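Sorting the small stuff with one box

I don't believe in drawer dividers. I bought a set of 14 in January and by spring I had 14 small messes where there used to be one. An open cardboard box on the bed works at least as well, and it's free.

Fold the flaps outward so they stay out of your way. Go around the room and drop in anything small that has no fixed place: remotes, batteries, earbuds, pill bottles. Stop after one lap — a second lap is how you end up sorting the whole apartment at midnight. 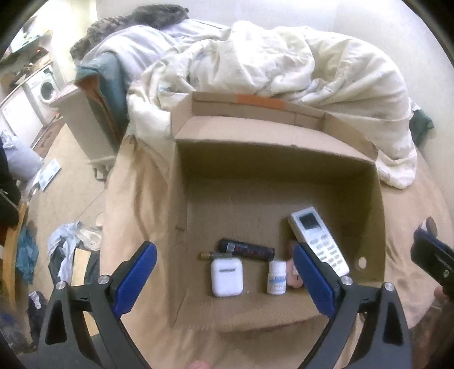
A reader in Pundstead wrote that batteries shouldn't go in with everything else at all, and that she tapes the ends of hers before they go anywhere near a box. Fair enough. I'd still pull them out first and deal with them before the rest.

Pills next. Check the date and put them back where you keep medicine. Then the remote, which should live near whatever it controls. I doubt the rest needs a system. If you have more than 3 things left over, you're probably keeping junk.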